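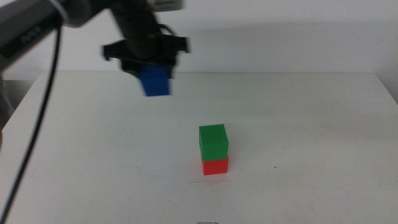
Remedios Arroyo asked us whether her mother's old curtains are good enough for a cushion, or if we only accept new cloth. We take old cloth with pleasure, and her letter gave us the idea to put the most frequent questions together on one page.

Memory cushions: your questions

Which clothes can I send?
Shirts, pyjamas, dresses, scarves, tablecloths and curtains all work well. Thick wool coats are difficult for our machines, so please write to us before you post one. We cannot work with leather.

How much cloth do you need for one cushion?
One adult shirt is normally enough for the front side. For the back we use plain cotton from our own shelf, in cream, grey or dark green. If you wish the back also from your own clothes, send us 2 pieces.

Should I wash the clothes first?
Yes, please. Wash them without softener, because the lining holds better on such cloth. Do not iron over prints. Some customers want to keep the smell of the person, and we understand this, but we must steam every piece before cutting and the smell will mostly go.

Can you keep the pocket or the buttons?
Yes. A shirt pocket can stay on the front and it can still be used, for example for a small letter. Buttons stay closed and we sew them down from behind. For a child under three years we remove all buttons and return them in a paper bag.

What sizes do you make?
The square cushion is 28 cm on each side. We do not make round ones at the moment. Luana Figueiredo tried a few in our Ilberg workroom and the seams were not nice enough to sell.

Can I add a name?
You can add one line of stitched text, in capital or small letters. Please write it in your order exactly as it must appear, with accents. We copy what you write and do not correct it.

What is inside?
The filling is polyester, in a separate inner cushion with a zip. You can order the cover only, if you already have an inner cushion of the same size.

How do I send the parcel?
Put your order number inside the parcel and also outside. Parcels up to 500 g can go through the letter box of the Fidville shop. Heavier ones must be handed over at the counter.

What happens with the cloth that is left?
We send it back together with the cushion. Small cuttings from the seams are too narrow and we throw them away, unless you ask us to keep them.

I need it for Christmas. When must I order?
Your clothes should be with us before the first week of December. After this we still accept orders, but they will be ready in January.

Can I change my order?
Yes, until we cut. Arlindo Peixoto sends you a message the day before cutting, and you can answer directly to it.

Page last changed: 2023-08-01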